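I have been promising to write up the rearrangement result since October, and every time I sat down to do it there was one more run finishing and I wanted to see the number first. The number is in, it held up, and I'm still rather giddy about it, so forgive the length.

For anyone new: I work on getting robot arms to move household objects in cramped places, and nearly all of it happens in simulation. My desk is at Perkbridge, the planner we build on is called Vondus, and the person who keeps me from fooling myself is Natalia Cuautle, who shares the office and reads every plot upside down from across the table.

## The question

Suppose you want an arm to learn to pick one thing out of a little crowd of other things. The usual recipe is to show it lots of demonstrations. In simulation you can have as many as you like, because a planner that knows exactly where everything is can do the task over and over, and you then train a second system (the policy) that only gets camera pictures and has to copy what the planner did.

It works! But it works best in the rooms you trained in. Put the same bottle on a different surface, at a different height, with a bin or a shelf in the way, and the policy goes wandering off to where the bottle would have been last time.

The obvious cure is more rooms. We tried it, and it helps, though far less than you'd hope for the amount of computer time it eats. So last summer I started wondering whether we were varying the wrong things. We changed wallpaper, lamps, floors, pictures, the lot, but the arm nearly always came at the object the same way, from above and slightly to the right. The policy was seeing a great many rooms and hardly any decisions.

## What we did instead

The change is small enough to explain over a cup of tea. When the planner makes a demonstration, it normally looks for the best way to reach the object and takes it. We made it find several decent ways, keep only those that are properly different from each other (measured by how far apart the elbow ends up, which sounds crude and is crude), and then choose among them at random. The same room, the same clutter, but one run comes over the top and another sneaks in low from the side.

Then comes the bit I'm proud of. If you do only that, the policy gets muddled. It sees two nearly identical pictures, one followed by "go left" and the other by "go right", and a simple learner splits the difference and drives straight into the shampoo. I watched it do this for a fortnight. Abundio Ibarra, who was visiting from the Chávez group, suggested we let the policy commit: at the start of each attempt it picks a rough direction of approach, writes that down for itself, and is fed its own note at every step afterwards. It can tear the note up if things go badly, but it has to do so on purpose.

That one change made the dithering vanish. I remember the first clip where the hand came down between two objects without that awful little wobble, and I made Natalia come round to my side of the table to watch it.

## The numbers

We trained on 300 room layouts, which is modest. Each one is a corner of a kitchen, a bedroom, a bathroom and so on, with clutter put on whatever flat surface is going. Across those we collected 1763 demonstrations with the varied approaches, and the same number with the planner's single favourite, so that the comparison would be fair.

For testing we held back 100 layouts the policy had never met. Every one has a fixed target object and a fixed starting pose for the arm, and an attempt counts only if the object ends up lifted clear with none of its neighbours knocked over. Being strict about neighbours matters a lot. You can get a lovely score by bulldozing.

- Single favourite approach: 41 successes
- Varied approaches, no note: 33 successes
- Varied approaches with the note: 68 successes

Look at the middle line. Variety by itself made things worse, and if we had stopped there I would have written the whole idea off as one of those things that sounds good on a walk home. I now wonder how many other ideas I've thrown away at that stage.

Natalia's first reaction was to ask whether the note was simply making the policy bigger. Fair question, so we trained a bigger one without it, and it got 35. She then asked whether it mattered what was in the note, so we filled it with random scribble, and that scored 34. She has since moved on to asking about lunch, which I take as approval.

## Where it still goes wrong

Bathrooms, mostly. I have a soft spot for the bathroom layouts because they're so awkward: narrow ledges, lots of white on white, and bottles crowded on top of the cistern with very little room to set a finger down between them.
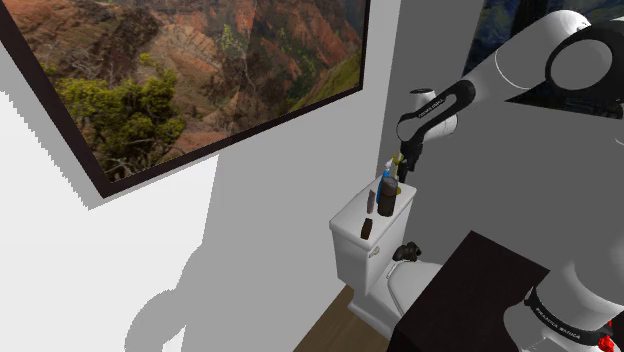

Tall, thin things are the hardest. The low approach suits them, but the low approach is also the one most likely to meet the edge of something on the way in, and the policy learns to be shy of it. When it is shy it tends to come down from the top, pinch near the cap, and tip the thing over. Of the 32 failures with the full method, more than half were tips of one kind or another. I went through them all with a notebook, and I'd say the commitment itself was wrong in only a handful; usually the direction was sensible and the last stretch was clumsy.

Shadows are another nuisance. When the light is strong the arm throws a great blocky shape across the wall behind, and the policy seems to treat it as something to keep away from. I say "seems" because the test I ran was a bit slapdash. I switched shadows off in the layouts that had failed and re-ran them, and seven came good, but I didn't do the same for the ones that had already succeeded, so I can't tell you what it costs. That's on the list.

## What's next

First, more than one note. At the moment the policy writes down a direction and nothing else, and I'd love it to write down where it means to grip as well. Abundio thinks this will bring the dithering back through a side door. We have a small bet on it, payable in pastries.

Second, longer jobs. Everything so far is a single pick. Protimthorpe, our set of multi-step tasks, has 721 episodes sitting ready where one object must be shifted before another can be reached, and I haven't touched them yet. The commitment idea ought to suit that sort of thing down to the ground, as moving the can first and then the bottle is a decision you really don't want to revisit halfway.

Third, a real arm. We get our turn on one in spring, and I'm trying to keep my hopes at a sensible height. Simulated bottles are very well behaved about friction.

I'll tidy the training code before I share it. There is a settings file in there with a comment that just says "why" and I'd like to find out what I meant. If you've tried something similar, particularly if it didn't work for you, please write to me, as I'd very much like to compare notes on the no-note result.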